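Setting the gripper close width for small cylindrical parts

Applies to the two-finger build on the Flerach controller, firmware 6. Finish the wrist calibration first. The fingers should already be fitted with the tapered tips.

1. Power up with the jaws open and let the controller home. The encoder should read 131 at full open.

2. Load the Tikonov profile and set the close target to 583. Leave the current limit at its default.

3. Place one part upright between the tips and jog closed in single counts. Stop when the part resists a light twist by hand. On our bench this was 578.

4. Save that value as the hold position - not as the close target, or the controller will fault when it meets a thinner part.

5. Repeat with the second arm. Do not copy values across.

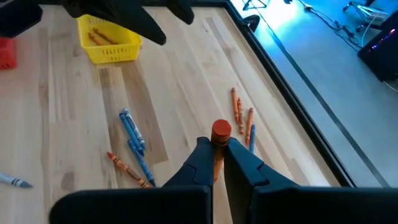
Grip height matters as much as width. Take hold close to the ends of the tips, with the part's top face clear of them, as with the orange crayon held upright here. Leave the remaining parts lying at mixed angles, some of them touching, so the approach gets a fair test. Sorting runs use the yellow basket and the red one as drop targets.

If the part rotates during a lift, raise the hold position by one count and retry. If it still rotates, check the tip seams for play and retighten before changing anything in the profile.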